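Call for Participants: The Kerkwood Winter Table Games Swap

11 January 2022
By the Kerkwood Games Room
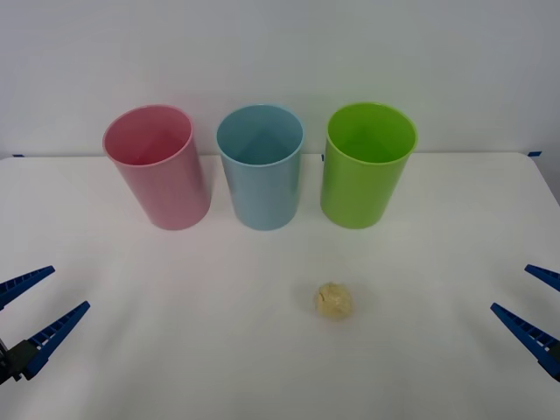
Do I need to be good at games to take part?

Being good at games has nothing to do with it. We want people who like to sit down with other people and play something, and who don't mind explaining the rules twice.

We are looking for people to bring, teach and play homemade or half-forgotten table games with us this winter. Think of the games your grandmother played at the kitchen table, or the one your cousins made up on a rainy vacation and still argue over. Games with cups and balls, games with buttons, games with a deck that's missing the seven of clubs. If it fits on a table and you can teach it to a stranger in ten minutes or less, we would love to have it!

The Kerkwood Games Room sits above the old Saraç bakery on Gronau Street (use the side door, the front one sticks in cold weather). We've been running open evenings up there for a good while now, and most of what gets played comes out of boxes. That's fine, we love boxes. But every now and then somebody puts down a handful of dried beans and says "do you know this one?" and the whole room drifts over to watch. We want a whole season of that.

What you would be doing

Each participant signs up as a game host. Hosts bring one game and run it at 2 evening sessions, each lasting three hours with a break in the middle for soup. You teach the game to whoever sits down, play a few rounds, and then either start over with new people or go and learn somebody else's game while a helper keeps your table going. A helper will have played your game at least once before taking over, so please don't worry about leaving it in strange hands.

Tables seat four, including you. If your game needs more people than that, tell us on the form and we'll push two tables together. If it only needs two, that works too, and we'll find you a quieter corner.

Between the sessions we ask you to write down the rules as you play them. One page is plenty. Spelling doesn't matter and neither does style, we only want them clear enough that a family who never met you could try the game at home. All the rule sheets go into a binder called the Hesance book, which stays on the shelf in the games room and can be copied by anyone who asks. The book already has some wonderful things in it, including a marble game with a scoring system that takes longer to read than to play. Your name goes on your sheet only if you want it there.

Who we're looking for

Anyone age 16 and up can host. Younger players are very welcome at the tables with an adult, and if you are a parent and child who would like to host together, please do – those tables tend to be the loudest and the most fun.

You don't have to have invented the game. You don't need to know where it came from either, though if there's a story we'd like to hear it. We're especially keen on games from outside the US, games played in a language other than English (we can help with a translation of the rules), and games for people with limited sight or limited hand movement. Last winter we had too few of those and players asked for more.

A few things we can't take: games played for money, drinking games, and anything that needs an open flame. Published board games belong at our regular open evenings, so please save those. A game you've changed so much that the box no longer matches is a gray area, and we would enjoy talking it over with you.

What you get

Hosts receive a $40 grocery card for each session they run, bus fare both ways, and soup and bread on the night. If you need to buy pieces, bring us the receipt and we'll pay back up to $15. We have plenty of dice, pencils, counters, string and scrap paper here already, so ask before you shop.

The room is up one flight of stairs and there is an elevator from the side entrance. It's slow but it works. There is a restroom on the same floor, and the lighting can be turned up at any single table if you let us know ahead of time.

How to sign up

Pick up a form at the games room or at the front desk of the Kerkwood library, fill it in and drop it in the green mailbox by the side door. Forms are due by the end of January. Tell us the name of the game (make one up if it never had one), how many people can play, how long a round takes, and which evenings you can't do. A small drawing of the setup helps a lot if the game is hard to describe.

We have room for 12 hosts. If more of you write in, we'll choose so that the games are as different from each other as possible, and everyone else will be first in line for the spring round. You'll hear from us either way.

Not sure your game counts? Put it on the form anyway and we'll call you – we're happy to try it out over the phone if it can be done!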